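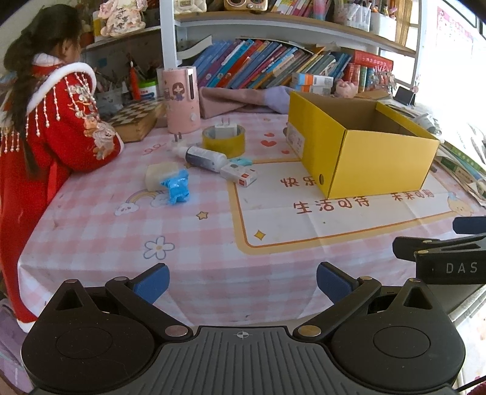
Reserve pay: what changes for drill weekends

Members who drill with the Rocha unit should look closely at their next pay statement. Travel money for drill weekends will now show up on its own line, separate from base pay. Until now the two were added together, and a lot of people could not tell whether they had been paid for the trip or not.

The rule on distance has not changed. If you live more than 121 miles from the drill site, you can claim mileage or a bus ticket, but not both for the same trip. Claims go to Darren Crabtree in the pay office. He needs the signed form and the receipt together. A receipt that comes in by itself will be sent back.

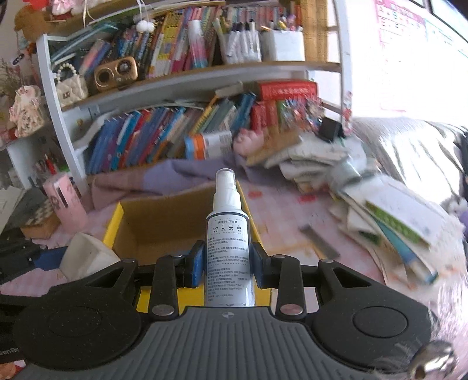 Claims for the December drill have to be in within seven days of the last muster. The pay office closes its books early that month, and anything that misses the cutoff will be paid the following month.

There is also a change to the uniform allowance. Enlisted members who have finished initial training get $290 a year toward replacement items. Boots are included this time. Name tapes and patches are still issued free by supply at Osunura, so please don't buy them and then ask for the money back.

A few members have asked about the reenlistment bonus. It stands at $3000 for those who sign on again in a listed job, paid in two parts. The first part comes after the contract is signed and the second at the halfway point of the term. If you change jobs before then, talk to Upendo Mbwambo first, as moving to an unlisted job stops the second payment. The current list is posted outside her office and at the Virov training center.
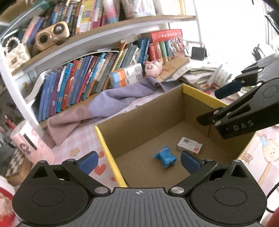 Bank details can only be changed in person or by signed letter. Phone requests are not accepted, even from members who are away on orders. Anyone attached to Nokska for the season can hand the letter to the duty clerk there, and it will come over with the regular mail.

Pay office hours are the same as before.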